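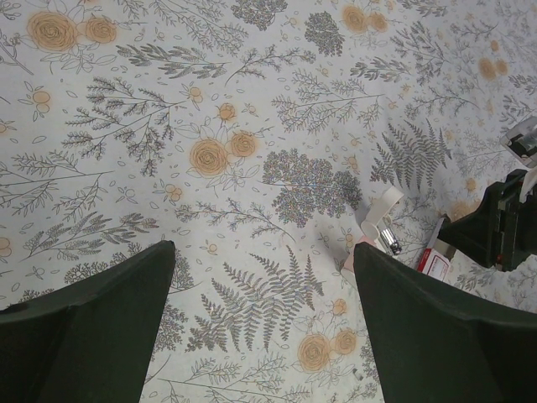 Assunta Pace has a pot of coffee on before I've got my coat off, and she's already telling me off for parking on the wrong side of the road. "They'll do you, you know. Two minutes and they'll do you." So I go back out and move the car, and by the time I'm in again she has cut the cake.

I'd come to Clatimholm to talk to her about tablecloths, or that was the plan. Assunta has been making and mending table linen from her back room for 30 years, first for neighbours, then for half the cafes along the front, and now for people who find her through her niece's website and send her parcels from all over (one came with a live moth in it, which she has not forgiven).

"People think you need to be posh to have a cloth on the table," she says. "We had nothing when I was little, and we had a cloth every single day. My mother would have put one on a packing crate."

She learned from her mother's friend, Pierina Marchetti, who took in sewing and didn't believe in patterns, tape measures or praise. "She'd look at your hem and say, 'Well, it's a hem.' That was as good as you got! I was so proud the first time she said it, I went home and told everybody."

I ask what she thinks of printed cloth, because I'd half expected her to be a plain white linen sort of person. Not a bit of it. She loves a print, the leafier the better, and she gets quite cross about people who save theirs for visitors.

"Flowers, ferns, berries, I'll have the lot. A plain cloth shows every drip. With a good busy print you can have gravy on it till Thursday and who's to know?"

The thing she is fussy about is the cutting. A print has to sit properly on the table, she says, so the flowers aren't all sliding off to one side, and she'll waste a bit of fabric to get it right. She lays it out, walks away, makes a drink, and comes back to look at it fresh. She did this three times while I was there, with a cloth for a christening, and shifted it by what looked to me like the width of a pencil.

And the washing? I own up to having shrunk one of my own last January (a present, too, and I've never told the person). Assunta puts her hand over her eyes.

"Wash it before you cut it, and then wash it again. Warm, never hot. And take it off the line while there's still a bit of damp in it, then iron it on the wrong side. If you let it go bone dry you'll be there all night."

For red wine she uses cold water and patience. Salt she calls "a story for children". Candle wax goes in the freezer, cloth and all, and she tells me there's been one in there next to the peas for a good while now.

We get on to money, a bit carefully. She has never charged enough, everyone says so, including Soon-im Kwon, who shares the big orders with her and does the really fine darning. It was Soon-im who made her put her prices up after the two of them hemmed about 1,000 napkins for a hotel and worked out afterwards what they'd earned an hour. "We laughed until we had to sit down," Assunta says. "Then we wrote a new price list."

She's not thinking of stopping. Her eyes are fine with the lamp on, her hands are stiff first thing but they loosen up, and there's a christening cloth to finish. I ask whether anybody will take over from her, and she says her niece can sew a straight line when she's in the mood.

"How are her hems?" I ask.

"Well," says Assunta, "they're hems."

I went home with half the cake in foil, and a napkin she wouldn't let me pay for.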